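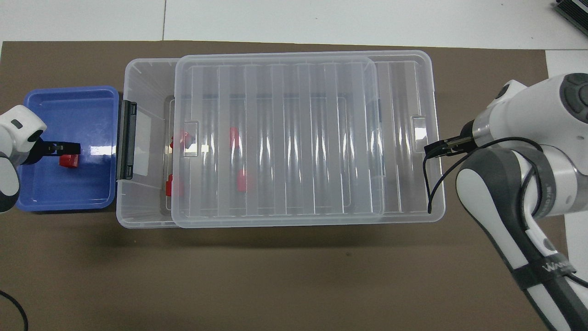
The last repair counter in Skarside

By Tamara Sydorenko
2019-09-07

Ten past eight and there's already a line. Four people, one with a toaster under her arm, one with a lamp in a pillowcase. The door sticks. Someone kicks it from the inside and we all shuffle in.

Temba Repairs has been on the same corner of Skarside for longer than most of the people in line have lived here. Radios, mixers, fans, sewing machines, the odd accordion. No phones. There's a sign about phones. People ask anyway.

Zyanya Trujillo took over the counter in December, after two years of learning it on Saturdays. Before that she did payroll. She talks fast and doesn't look up much.

"Cord's fine. Switch is gone. Tuesday," she tells the toaster woman, and that's the whole conversation. Ticket, next.

I wanted to know why anybody still does this. A new toaster costs less than lunch for two. Trujillo shrugs at that. Her customers can do math, she says. Some of them just like the one they've got.

Jabari Magesa is one of those. He's the lamp. Brass neck, green shade, belonged to an uncle in Mendau who read under it every night and complained about it every morning. It flickers. It's always flickered. Magesa has been told the wiring is original and that he should not, under any circumstances, leave it on when he goes out.

"I've been leaving it on," he says.

Trujillo takes it off him without a word.

The back room is where the hours go. Shelves up to the ceiling, coffee cans full of screws sorted by a system that Akinyi Shirima invented and has never written down. Shirima does motors. She came over from the Toka plant when it quit making washers, and she brought her own tools, a stool and a radio that only gets the one station. She'll be 70 next year. Asked about retiring, she turned the radio up.

Parts are the headache. The old machines were built to come apart, screws right there on the bottom. Newer stuff is glued, or clipped shut with tabs that snap the second you look at them. Shirima keeps dead mixers just for their gears. A gear she needs might be sitting in a can for years before the right mixer comes in. Then its gone in an afternoon and she's hunting for another.

Prices are on a card by the register. Ten dollars to look. Most jobs come in under 52, and anything headed past 100 gets a phone call first. Trujillo won't budge on that. Too many fights the other way, people coming in to pick up a fan and finding out it cost more than the fan did.

Does it pay? Barely. The rent went up in spring. Vittoria Sorrentino, who runs the bakery next door and shares the back alley, says she'd hate to see the corner go to another nail place, nothing against nails. Her dough mixer has been through Temba three times. She pays partly in rolls, wich are very good, I had two.

By noon the line's gone. Shirima eats standing up. The lamp is on the counter with its shade off and a new cord hanging out the bottom, and Trujillo is on the phone with somebody about an accordion. No, she can't tell from the sound. No, don't play it again. Bring it in.

Magesa's ticket says Thursday. He's been back once already to ask.

Temba Repairs is open Tuesday to Saturday, mornings only in the winter. Cash or check.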